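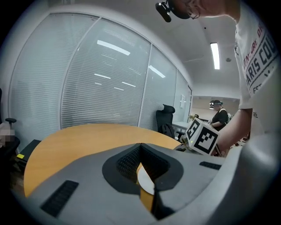 Kindari Wood Table Oil - 1000 ml can

Home > Oils and waxes > Indoor furniture > Kindari

Item no. 2298
In stock at the Dulik counter and online
Ships next working day if ordered before noon

Clear oil for indoor wooden tables. One can, no mixing, no hardener. Goes on with a cotton rag. Dries to a low sheen, not glossy, not plastic looking. We sell more of this than all our other table oils together and most of it goes to people who swore they would never oil a table.

Made for us by Zundis, same recipe since we opened the shop. The label changed in November, the stuff inside did not. If you have an old can with the green stripe, its the same oil, keep using it.

What its good for

Dining tables, coffee tables, side tables, desks, shelves. Oak, beech, ash, birch, pine. Solid wood or a decent thick veneer. Very thin veneer - go easy with the sanding, or skip it and just clean well.

What its not good for

Anything outdoors. Floors. Anything with varnish or lacquer still on it (oil sits on top, stays sticky, you will call us). Cutting boards - get the Siqueira board oil instead, different product, on its own page.

Not sure if your table is lacquered? Put a drop of water on it somewhere out of the way. Wait ten minutes. Bead still sitting there, no dark spot = lacquer or something like it. Dark spot = bare or oiled, go ahead.

How far does a can go

First time on bare wood, two coats, one can will do a big family table with some left over. Yearly top-up uses very little. A 250 ml can is coming back, no date yet, please don't email about it.

How to use

1. Clear the table. Wipe it down with a damp cloth and a bit of dish soap, then again with plain water. Let it dry overnight.

2. Sand with the grain, 120 then 180 grit. On a round table this trips people up - the grain runs straight across even if the edge doesn't. Follow the grain and not the rim. Do the rim last, by hand, lightly.

3. Vacuum. Then a dry cloth. Dust left in the oil feels like sandpaper later on.

4. Shake the can. Pour a little on the rag, not on the table. Thin coat, all over, work fairly quick.

5. Wait 20 minutes. Wipe off everything that hasn't gone in. Everything. This is where most bad jobs come from.

6. Leave overnight, second coat same way. Leaning on it is fine after a day. Hot mugs and wet glasses, give it a full week.
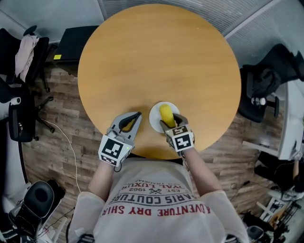 Old T-shirts make fine rags by the way, as long as they're cotton and washed a lot. New ones shed lint. Paper towel falls apart halfway through step 5.

Fire warning - please read

Oily rags can heat up and catch fire by themselves. Really. Lay them flat outside to dry, or soak in water and seal in a metal tin. Do not ball them up and throw them in the kitchen trash. Open a window while you work. Keep away from kids and pets.

Color

Clear, but every oil warms the wood up some. Pale oak goes more honey. Pine goes more yellow. If you want to keep wood pale, get the Kindari White, item no. 169, which has a touch of pigment in it. Try it on the underside first - we can't take back opened cans because of color.

Smell

Nutty, fairly strong for two days, gone in a week or so. Some people like it.

Questions we get

Can I put it over another brand of oil?
Usually yes. Clean well, light sand, try a small patch first.

White ring from a glass?
Sand that spot lightly with 240, dab of oil, wipe off. Might take two goes. Black rings go deeper and need more work.

Table is still sticky after three days
Too much oil left on. Put a little fresh oil on a rag, rub the sticky parts until they loosen, wipe dry with a clean one. Then leave it alone.

Do I need to sand for the yearly top-up?
No. Wash, dry, one thin coat. If it feels rough run a gray pad over it frist.

Does it go bad?
Closed can, a few years. Opened, use within a year. If theres a skin on top, lift it off and strain what's left through an old stocking.

Shipping and returns

Ground only, we can't send oil by air. Unopened cans back within 20 days, you pay the postage. Dented in transit - send us a photo and we'll replace it.

Often bought with: cotton rags (bag), gray pads, 180 grit sheets, Siqueira board oil

Page updated 25 June 2026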